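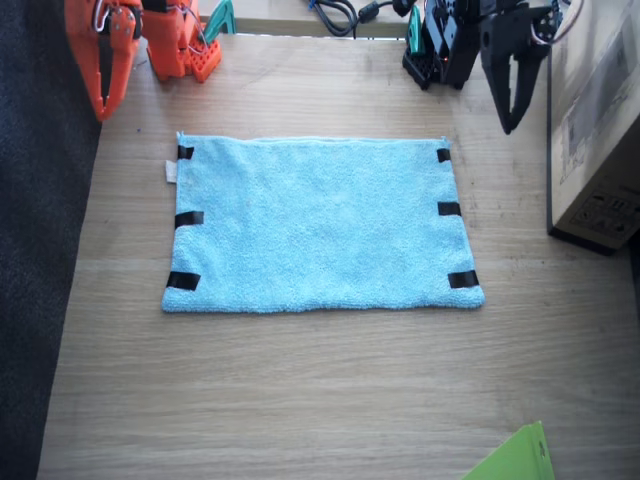 The black arm had never been right, according to Noémie Gaillard, and no amount of recalibrating was going to make it right, and if I wanted to spend my Monday proving otherwise I was welcome to her chair.

I took the chair. It was lower than I expected and leaned to the left.

"Never," I said. "It folded towels all through June."

"It folded towels badly all through June. The orange one covered for it."

I don't believe in arms covering for each other. I don't believe in a machine having a bad side, or a mood, or a good morning, and I have worked at three companies where people believed in all of them. At Plendton they had a palletizer they patted. At Hullau, where I had been for nine weeks, they talked about the black arm the way you'd talk about a brother-in-law.

The fault log said 1005, over and over down the screen. I looked up 1005 in the Guvlow manual and it said "Position discrepancy, see integrator." The integrator was Rweyemamu. Rweyemamu's support line had a recording that told me to see the manual.

"What did they say?" Noémie asked.

"They're looking into it."

She laughed and went to get coffee.

I started with the things you start with. I sent both arms to their rest position and watched them go. I sent them again. The orange one came back to the same place every time, as far as I could tell with a ruler held against the base. The black one did too, and that annoyed me, because it meant the software would be blamed, and the software was mine.

Then I had them reach for the towel. It was the blue one with the black tape down both short sides, the one everybody used for testing. The tape marked where the grippers should go. It had been Noémie's idea and I had been against it. My view was that if you had to mark up a towel before a machine could find the corners, you had a machine that could find tape. She said that was fine, she'd be happy with a machine that could find tape, it would be a step up.

The orange gripper closed on its corner. The black gripper closed on air, short of the cloth by the width of a thumb, and then lifted the nothing it had and carried it carefully across the table.

"There he goes," said Noémie, who was back.

"It."

"Put it in your notes. Forty-three of those since Friday."

"You counted?"

"The log counted. I just had to sit here."

I ran the camera calibration. It passed. I ran it a second time, and it passed by a slightly better margin, and I distrusted that even more. I checked the wires at the top of the arm, the red and the blue, for a pinch or a shiny spot where they'd been rubbing. I unplugged things and plugged them back in, a practice I make fun of when other people do it. I went through every setting that had been touched since the spring, and most of the names on the changes were mine.

By noon I had decided it was the gearing in the shoulder. I had a whole theory. It had heat in it, and wear, and a drawing. I explained it to Noémie with the drawing turned toward her and she ate a pear and listened all the way to the end.

"So it moves wrong," she said.

"It moves wrong under load."

"But it comes back to the same place. You showed me, with the ruler."

"Same place against its own base, yes."

She put the pear core on my drawing. Then she leaned across the table, took hold of the black base plate with one hand, and pushed. It didn't slide. It turned, just a little, around the clamp, with a small gritty sound, and when she let go it stayed there.

I looked at the clamp for a while. It was teal, like the one on the other side, and I had leaned over it all morning.

"Did you know?" I said.

"No." She tried the orange plate the same way and it didn't budge. "I thought he was just bad."

I tightened the clamp until the handle wouldn't go any farther. Then I took it off completely and looked underneath, because tightening a thing isn't the same as knowing why it got loose. The pad on the lower jaw had gone hard and glossy. I scuffed it with sandpaper. I wrote "replace pads, both clamps" on the order sheet, and beside that, smaller, "2 bolts through table?" - which I had asked for when the cell went in, and which had been turned down on the grounds that somebody might want the table back.

We squared up the plate, redid the calibration, and smoothed the towel flat.

"Go on," said Noémie.

The black gripper came down on its strip of tape and closed, and there was cloth in it. Both arms lifted. The fold was crooked.

"That's the orange one," she said.

I told her I'd want to see it do that more than once. She pulled up another chair, the good one, and I reset the towel.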